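# Fours à micro-ondes et Wi-Fi 2,4 GHz : notes de mesure

Suite au billet sur le placement des points d'accès. Plusieurs lecteurs ont demandé si le micro-ondes de la cuisine pouvait expliquer des coupures de visioconférence à l'heure du déjeuner. Réponse courte : oui, sur la bande des 2,4 GHz, et dans des proportions qui dépendent surtout de la distance et du canal.

## Rappel

Un magnétron domestique émet autour de 2,45 GHz, en plein dans la bande ISM partagée par le Wi-Fi, le Bluetooth et Zigbee. La cavité forme une cage de Faraday imparfaite : les fuites se produisent au pourtour de la porte. Elles restent très inférieures aux seuils sanitaires, mais un récepteur Wi-Fi travaille avec des signaux de l'ordre de -60 à -80 dBm, et quelques milliwatts de fuite à courte distance suffisent à le gêner.

Deux détails comptent pour l'interprétation. D'une part, l'alimentation classique à transformateur et doubleur de tension ne fait conduire le magnétron que pendant une demi-alternance. À 50 Hz, la période est donc de 20 ms, avec des fenêtres d'environ 10 ms où le canal est libre. Les modèles à onduleur n'ont pas ce profil et occupent le spectre de façon plus continue. D'autre part, la fréquence dérive avec la charge et la température du tube, de sorte que le brouillage ne reste pas cantonné à un canal.

## Montage

Un point d'accès Leketport en 2,4 GHz, canal 11, largeur 20 MHz. Un portable sous Linux comme client, `iperf3` en UDP et un `ping` en parallèle à intervalle de 200 ms. Dans le four, un bol d'eau (ne jamais faire tourner un micro-ondes à vide pour ce genre d'essai, le magnétron n'apprécie pas). Distance four-client : 2 m, puis l'autre bout de l'appartement.
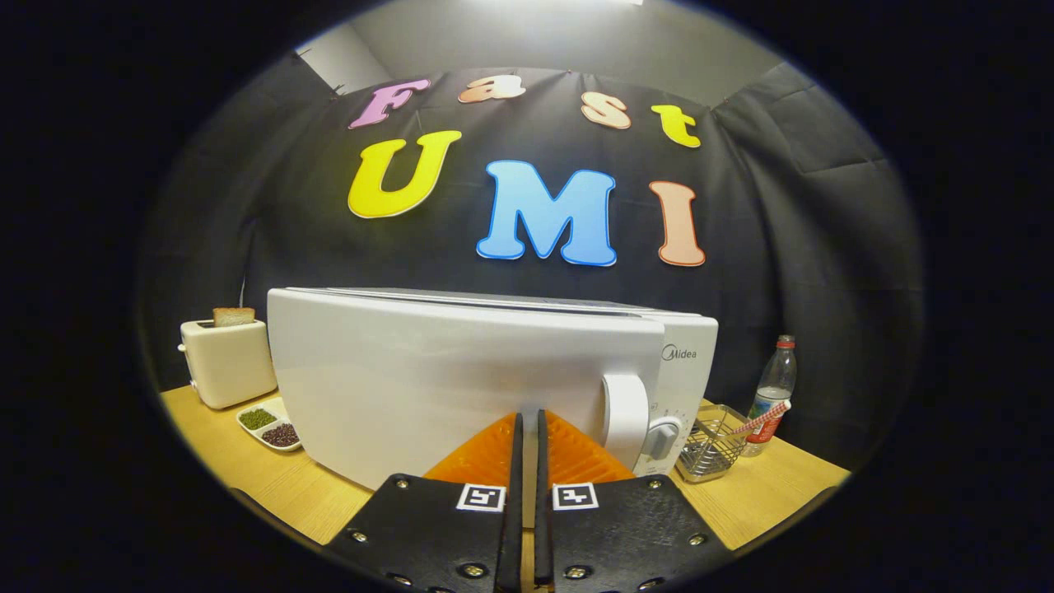 *Le four Midea sur sa table, vu côté panneau latéral.*

Premier constat : à 2 m, le débit s'effondre dès le démarrage et la latence devient très irrégulière, avec des pointes à plus de 200 ms. Le lien ne tombe pas pour autant. Les trames courtes passent dans les fenêtres libres, les longues sont retransmises, et l'algorithme d'adaptation de débit réagit mal : il interprète les pertes comme un signal faible, descend en modulation, allonge donc les trames, et aggrave les collisions. Emmett Park m'avait signalé ce comportement sur un pilote ancien ; je le retrouve sur un noyau récent.

À l'autre bout de l'appartement, l'effet subsiste mais devient difficile à distinguer du bruit de fond du voisinage. Je ne publie pas de courbe, la dispersion entre deux séries est trop grande.

Passage sur le canal 1 : nette amélioration. Passage en 5 GHz : plus aucun effet mesurable, comme attendu.

## Orientation

Priya Haverford suggérait en commentaire de tourner l'appareil. J'ai répété la mesure avec la porte face au client, puis avec un flanc. Le flanc est un peu plus favorable, ce qui est cohérent avec une fuite au joint de porte, mais les réflexions dans une petite pièce brouillent la comparaison. Une chambre anéchoïque donnerait une réponse propre. Je n'en ai pas.

## Côté réglages

- Basculer tout ce qui peut l'être en 5 GHz.
- Pour les objets limités au 2,4 GHz, essayer le canal 1 ou 6 avant de déplacer quoi que ce soit.
- Garder une largeur de 20 MHz. Le 40 MHz en 2,4 GHz n'a guère de sens en immeuble.
- Fixer un débit minimal plus élevé si le point d'accès le permet, pour limiter la descente en modulation.

Le cas Zigbee reste à traiter. Mon coordinateur Tarkadar est sur le canal 25, donc assez haut dans la bande, et deux capteurs ont perdu des rapports pendant les essais. Il faudra refaire la série avec un journal côté coordinateur, probablement en août.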